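Sernside Fabric Soap Bar: Two Months of Use

Posted 25 Jul 2023 by Ilgın Uysal
Filed under: Laundry, Reviews

I bought the Sernside bar after the liquid stain remover I had used for years changed its formula and started leaving rings on cotton. The bar weighs 200 grams and comes in a cardboard sleeve with no plastic. I paid 8 dollars for it at a hardware store. I have bought a second one since, so the short version of this review is that I like it, with some complaints.

It is a hard, off-white soap with a faint smell of lemon peel that is gone once the clothes are dry. The instructions on the sleeve are brief. Wet the stain, rub the bar on it, wait, and wash as usual. They say to wait "up to 17 minutes," an oddly exact number that I can't explain. I usually wait as long as it takes to sort the rest of the load.

Grease is where it does best. Olive oil on a T-shirt came out the first time, and so did butter on a tablecloth. Collar grime on work shirts needed two rounds, with a nail brush on the second. Tomato sauce faded a lot but left an orange shadow that only went away after the shirt had dried outside in the sun. Red wine I would treat with something else. I tried the bar on a napkin the morning after a dinner and the stain turned gray and stayed.

Grass and mud are a mixed story. Dried mud has to be brushed off first or you end up rubbing it into the cloth. Grass came out of cotton socks and partly out of a canvas apron.

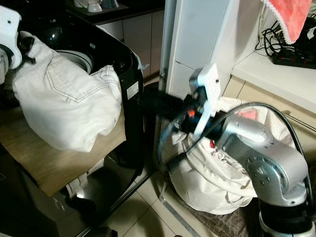 Dye is the thing to watch with any bar soap, and the sleeve says very little about it. You are putting a lot of product on one small area and then scrubbing, and that can lift color where a normal wash would not. I tested it on a navy pillowcase and got a pale patch the size of a coin. White denim is more forgiving, but the thread may not be. If the back pocket is outlined in dark double stitching, dab the bar along the seam with a damp cloth and rinse it soon after. Check an inside hem first if the jeans are new. On plain white cotton I rub as hard as I want and have had no trouble.

It rinses out well in cool water. In warm water it suds up more, and if you have used too much you will find a slightly stiff spot on the fabric after drying. Running the piece through again without detergent fixed that for me. I have a top loader and add the treated clothes last so they aren't sitting under everything else before the water comes in.

I also compared it with the Poromdale stick, the one in the green tube. The Poromdale is softer, easier to apply, and better for travel. It costs more and runs out fast. On oil I couldn't tell the results apart. On collars the Sernside was better, probably thanks to the hard edge of the bar, which gets into the fold.

Complaints. The bar does not come with a dish, and it turns to paste on the bottom if it sits in water. I keep mine on a wire rack over the utility sink. The cardboard sleeve falls apart the first time you touch it with wet hands, so read the instructions before that happens. The bar also cracked down the middle when it was about half used. Both pieces still worked, but the smaller one was awkward to hold.

I would not use it on silk or wool. The sleeve doesn't rule them out, but it is an alkaline soap and I'm not willing to find out on a sweater I like.

Rating: 4 out of 5

Comments (2)

Cengiz Özkan
Does it do anything for deodorant marks? I have a stack of undershirts I was about to throw out.

Ilgın Uysal
Some. The white, chalky kind came off. The old yellow ones got lighter on one shirt and didn't change on another. I'd try one before treating the whole stack.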